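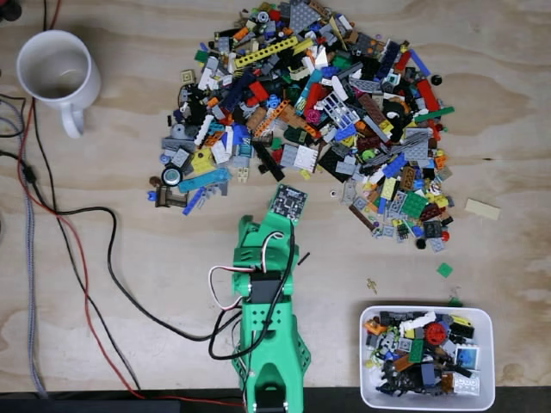
Sorting, among people who build with LEGO, means dividing a mixed lot of pieces into groups so that a wanted piece can be found again. The starting point is usually a heap tipped out on a table, with long Technic beams, plates, tires and small connectors lying across one another, and the end point is usually a set of bins or drawers. Hobby writing treats the activity as a preparation for building and sometimes as a pastime of its own. Claims made for it, chiefly that it saves time and that one method is better than the others, are widely repeated and thinly supported.

Terms

A mixed lot is often called bulk. The words brick, plate, tile and slope are used fairly consistently for the main shapes: a plate is thinner than a brick, a tile is a plate without studs on top, and a slope has a slanted face. Beyond these, usage is loose. "Technic" covers beams, pins, axles and gears, and many sorters use it as a single category for anything with a round hole through it. "Greebles," meaning small parts used for surface detail, has no fixed membership at all, and two sorters given the same handful will seldom agree on it.

Methods

Sorting by color is the method most beginners choose. It gives quick visible results and is easy to explain to children. The usual objection is that a small black pin in a drawer of black pieces is hard to see, while a black pin in a drawer of pins of every color is easy to see. The objection is sound as far as it goes. It is less often mentioned that a builder who works mainly in one or two colors may never run into the problem.

Sorting by shape is the method most experienced builders recommend. It takes longer, needs more containers, and depends on decisions about where one shape stops and another begins. Hinged pieces are a common difficulty, as are wheels, which may be stored with the tire on the rim or with the two parts separated. Grille pieces turn up under tiles in one collection and under decoration in the next.

Sorting by size is mostly a first pass. Large plates and long beams are lifted off the top by hand, and the remainder is shaken through a sieve or a tray with holes. Long thin parts such as rods defeat most sieves by going through end first.

Sorting by set, in which pieces are returned to the model they came from, is practical only when the instructions and a parts list are at hand. Sellers of used sets do it from necessity. Few others finish.

The Cilatley method

The best-known written scheme is the one set out by Amedeo Fabbri in a pamphlet named for the town of Cilatley, where he ran a Thursday evening building club. It divides a collection into 32 categories, with color ignored until any category outgrows its container. Fabbri held that the number was the most a person could keep in mind without labels. He gave no source for this, and the pamphlet itself includes a page of labels to cut out.

The scheme has kept its following partly on the strength of a timing exercise described in its final pages. Fabbri reported that club members sorted a lot of 1,015 pieces into his categories and then built from it faster than members working from an unsorted heap. The account does not say how many people took part, whether the models were the same, or whether the time spent sorting was included. Later guides quote the result without those gaps being noticed, and several round the lot down to 1,000 pieces.

Aurelio Robles, who edited the hobby newsletter Bakel, was the scheme's most persistent critic. He argued that five broad categories were enough for any household collection and that further division served the person selling drawers. His own evidence was no stronger. It consisted of letters from readers, most of whom already agreed with him.

Containers and surfaces

Storage products aimed at sorters include the Cloreck drawer cabinet and the Dewulf stacking tray. Both are advertised as made for building bricks, although neither differs much from the cabinets sold for screws and fishing tackle. The Cloreck's dividers are removable, and owners complain that thin plates slide underneath them. Plain plastic bins, food tubs and zip bags are used at least as widely and cost less. The advice to buy containers before starting, common in printed guides, has the drawback that the size of each category is unknown until the sorting is well under way.

A hard, pale tabletop is generally preferred to carpet. Small tan pieces are an exception, being easily missed on light wood – a few sorters lay down a dark cloth for them. A bedsheet spread on the floor is the traditional alternative and has the merit that the whole heap can be gathered up by the corners at mealtimes.

Benefits claimed

Besides saving time, sorting is said to be calming, to teach children classification, and to raise the resale price of a collection. The first is a matter of temperament. The second is plausible for young children, though it is rarely separated from the effect of simply handling the pieces with an adult present. The third applies mainly to minifigures and uncommon parts, which buyers will pay for individually. Ordinary bricks sorted by color are often sold by weight, like the unsorted kind.

Some builders do not sort at all. They maintain that digging through a heap brings up parts they would not have thought to look for – a claim as untested as any made for drawers, and one that tends to be dropped when a particular pin is needed.

See also: Bulk lot; Parts drawer; Technic beam; Bakel (newsletter)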